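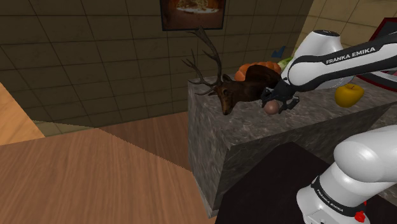 By Wajid Sial and Tariq Ghumman
Last updated November 25, 2023

Detstead Visitor Spending Tables: README

This folder holds the visitor spending and lodging tables for Detstead and the three places it is usually grouped with: Kondlow, Smits and Drasberg. The tables were put together for people who write tourism budgets, grant applications and annual plans, and who need the same numbers laid out the same way for all four places.

If you only need the headline tables, open summary_by_place.csv and stop there. Everything else is for people who want to redo the sums.

Contents

summary_by_place.csv: one row per place per year. Overnight visitors, day visitors, spending in each group, lodging tax collected.
lodging_monthly.csv: rooms available, rooms sold and average rate by month.
spending_survey.csv: one row per survey response, with names and contact details removed.
places.csv: place codes and boundary notes.
changes.txt: a list of corrections, newest first.

All files are comma separated, UTF-8, with a header row. Dollar amounts are in whole US dollars and are not adjusted for inflation. Blank means not collected. Zero means zero. Earlier releases used -1 for missing values in the lodging file, and scripts written for those releases will need a small edit.

Where the numbers come from

Room counts and room rates come from the monthly forms that lodging operators send in with their tax returns. There are 88 operators in the current release. Vacation rentals are included only if they are registered and file their own form. Rentals that file through a booking site arrive as one combined line per place, which we have kept out of the room counts and put in the tax column only.

Spending figures come from an intercept survey. Interviewers stop people at parking areas, the ferry landing in Kondlow, the rail station in Drasberg and the main street in Smits. The survey has 19 questions and takes a few minutes. People who live within 45 miles and are not staying the night are recorded as day visitors. People who live inside one of the four places are thanked and not interviewed.

Day visitor totals are modeled from parking counts and rail ticket sales. They are the weakest numbers in the set. We would not use them to compare one place with another, and we would be careful using them to compare one year with the next. Roughly 4 percent of survey responses were dropped for missing a home ZIP code or for a spending total that did not match its parts.

Columns in the survey file

resp_id: response number. Not continuous, as dropped responses keep their numbers.
place: DET, KON, SMI or DRA.
month: month of interview, 1 to 12.
trip_type: overnight, day, or passing through.
party_size: people sharing expenses, including the person interviewed.
nights: nights in the place of interview only.
spend_lodging, spend_food, spend_shop, spend_rec, spend_transport: whole-party spending for the whole stay in that place.
origin: first three digits of home ZIP code, or INT for visitors from outside the country.
weight: survey weight. Use it.

Spending is for the whole party. To get spending per person per night, divide by party_size and then by nights. Day visitors have nights set to 0, so filter them out first or the division will fail. This is the question we are asked most.

Boundary notes

Detstead means the city limits. Drasberg means the city plus the resort district to the north, which has its own lodging tax rate. Kondlow is the whole township. Smits is the village only, and the two campgrounds on the county road are outside it even though they carry a Smits mailing address. Campground visitors interviewed in the village are in the survey, but their campsites are not in the lodging file.

The Drasberg boundary changed in June, when the resort district took in the lake road motels. Those motels appear under DRA from that month on. Before that they were not in the data at all, so the jump in rooms available is a change in coverage and should not be reported as growth.

Known problems

Winter interviews in Kondlow are thin. The ferry runs a short schedule and some months have too few responses to stand alone. Combine them into a season.

International visitors are undercounted. The survey is offered in English and Spanish only, and tour bus passengers often have no time to stop.

Package trips make the lodging and transport columns hard to split. Where a respondent gave one price for both, the full amount is in spend_lodging and spend_transport is blank. Totals are not affected.

Average room rate is before tax and before resort fees. Two Detstead hotels reported rates with fees included for part of the year. They have been asked to refile, and corrected rows will be noted in changes.txt.

What the tables do not cover

There is no estimate of jobs or wages supported by visitors. There are no multipliers and no indirect spending. Several readers have multiplied the direct spending total by a figure taken from another region and credited the result to this data set. Please do not do that. If you apply a multiplier, say which one and say it is yours.

There is also nothing on marketing budgets. Those are published separately by each place and do not follow the same fiscal year.

Updating

The lodging file is refreshed after each quarter closes. The survey and summary files are refreshed once a year. Old releases stay in the archive folder and are not edited. If your totals differ slightly from a printed report, check which release the report used before writing to us.

Use and credit

The tables are free to use and republish, including in paid reports. Credit them as Detstead Visitor Spending Tables and give the release date. Do not try to identify lodging operators from the monthly rows. Months in which one operator held most of the rooms in a place have been blanked for that reason.

Corrections go to Tariq Ghumman for lodging and tax, and to Wajid Sial for the survey and weights. Include the file name and row number.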